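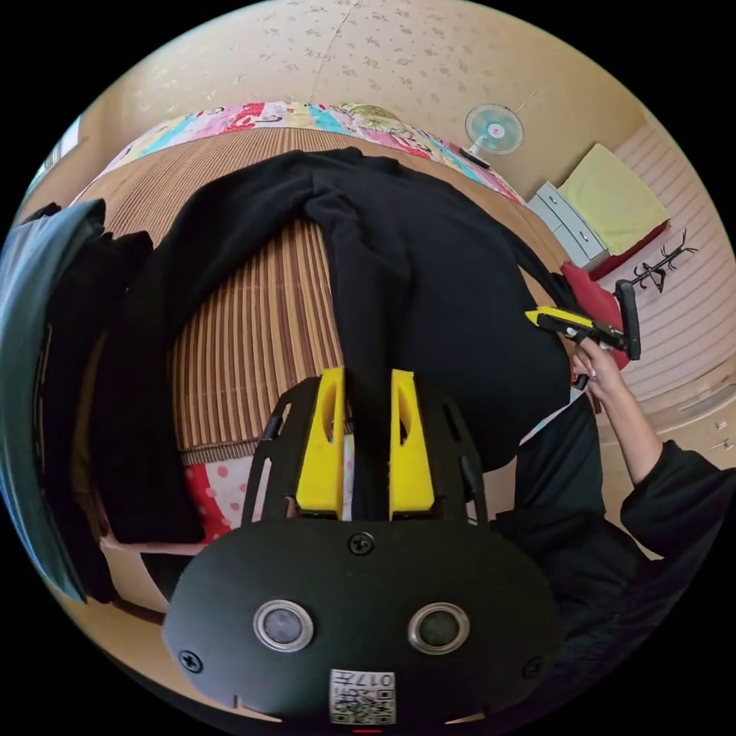 Second pair of hand-held grippers is up and running, and so is the clothes folding

Quick update from the Skimville shared workshop, for everyone who's been asking how the gripper build is going. We now have 2 working sets! The second pair came off the bench in June, a good bit later than I promised in the spring (sorry), and both pairs are now out recording laundry in people's homes. Black coats, mostly, at my request, and I'll get to why.

For anyone who missed the earlier posts, the project is called Funis. You hold one gripper in each hand, do some ordinary chore with them, and each one keeps a record of what it sees and how the fingers move. Later on we use those recordings to teach the arm in the back corner of the shop, the Hinard, which is cheap and a bit wobbly and which I love very much. The arm has the same style of fingers, so whatever the hand-held ones can pick up, it has at least a fighting chance of picking up too.

The bodies and finger frames are all printed in the shop. We went through 3 versions of the fingers before settling on the current one. The first had solid faces and was so stiff you could barely pinch a sock with it, the second bent nicely but snapped at the base if you leaned on it, and the third has the long slot down the face and has survived everything so far, including a fall down the workshop stairs. They're yellow because we had a whole spool of yellow left over from somebody's birdhouse. I've grown to like it, and it does make them easy to find under a pile of clothes.

The handles still need work. My wrist gets tired before I've finished a long session, and the people with smaller hands tell me the trigger is a stretch. There's a new handle drawn up with a shorter reach, and I'm hoping to print it once the big printer stops stringing. If you know that printer, you know what I'm up against.

Now, the folding. We started with dish towels, because a towel is flat and square and forgives you nearly anything. Then T-shirts, then long sleeves, and then somebody brought in a winter coat and the whole thing fell apart. A coat wants to slide, the sleeves go wherever they please, and if it's a dark one you lose track of the edges completely. I tried it on the workshop table and couldn't tell the collar from the hem half the time! So I asked the people borrowing the grippers to do dark, heavy clothes on a bed wherever they could, with plenty of room to spread out, and they've been very good sports about it.

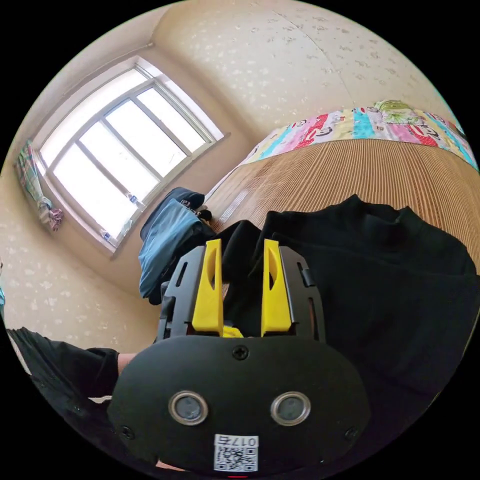
What works best so far is going slow at the start. Get one gripper on the garment and wait, then bring in the other one, and don't let go with the first until you're sure of the second. It sounds obvious when I type it out, but your hands really want to rush. With bare fingers you can feel when you've caught two layers by mistake, and with the grippers you have to look. I've watched myself pick up a sleeve and a good chunk of bedspread together more times than I'd like to admit.

As of this morning we have 994 recordings that I'd call keepers, out of 1,707 altogether. The rest are mostly early ones where the clock on one gripper drifted away from the other, so the left hand seems to be doing something the right hand hasn't thought of yet. That's fixed now (it was a loose connector, after two weeks of me blaming the software). I'm keeping the bad ones on the drive in case there's a way to line them up again, but I'm not holding my breath.

The Hinard has had a go at the towels and gets a decent fold out of them when it's in the mood. Coats, no, not yet. It grabs a sleeve, drags it a little way and stops, as if it's waiting for instructions. I want a lot more coat recordings before I try that again.

We also got a small grant from the Nwachukwu fund to cover filament and batteries, which takes a real weight off, and a big thank you to them. Part of it is going toward a third set so that we can keep one at the shop for visitors to try.

If you'd like to borrow a pair, the sign-up sheet is on the corkboard next to the laser cutter. You keep them for a weekend, I'll show you how to charge them and start a recording, and you bring them back with whatever you got. Please bring back the little screwdriver too. We're down to our last one.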